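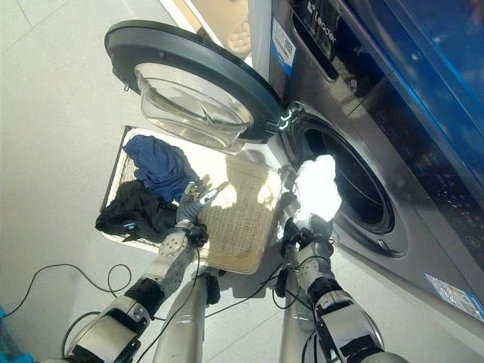 Vol. 18, p. 400

Skeltunell is a household laundry kit for two-armed service robots, sold by the firm Granley. It consists of a pair of multi-jointed hands, a control package and a library of stored motions for loading and unloading front-loading washing machines. The robot itself is not included. The kit was designed under the engineer Marion Leckie and has been offered for sale since 2024-07-19.

Design

The hands are mounted on the forearms of the host robot and draw power and data through cables run along the body. Each finger closes until a set resistance is met, so that the same command can be used for a sock or a bath towel. The rated load per hand is 18 newtons. Joint covers can be removed without tools; the wrist bearings cannot be serviced by the owner.

Operation

A loading cycle begins with the washer door fully open and a basket on the floor in front of the machine. One hand carries a piece of fabric to the drum and pushes it past the rubber gasket, while the other can be positioned over the basket for the next piece. Dark garments lying on top of one another, such as navy blue on black, are treated by the software as a single heap, and the upper layer is taken first.

The stored motions cover round doors hinged on the left or right. Top-loading machines are not supported. Detergent must be added by hand, and the kit does not sort by color or fabric.

Versions

The first version, known as the Lindqvist package after its motion planner, used fixed grasp points and required the basket to be placed on a marked mat. The second, released the following January, dropped the mat and added a search routine for baskets set down at an angle. A commercial version for shared laundry rooms is distributed by Tultow.

Reception

A trade review found that the second version loaded a mixed basket in almost 21 minutes, and criticized its handling of fitted sheets, which tended to catch on the door rim. It rated the gasket clearance routine as the strongest part of the kit and the printed manual as the weakest.

See also: Grasp planning; Service robot; Washing machine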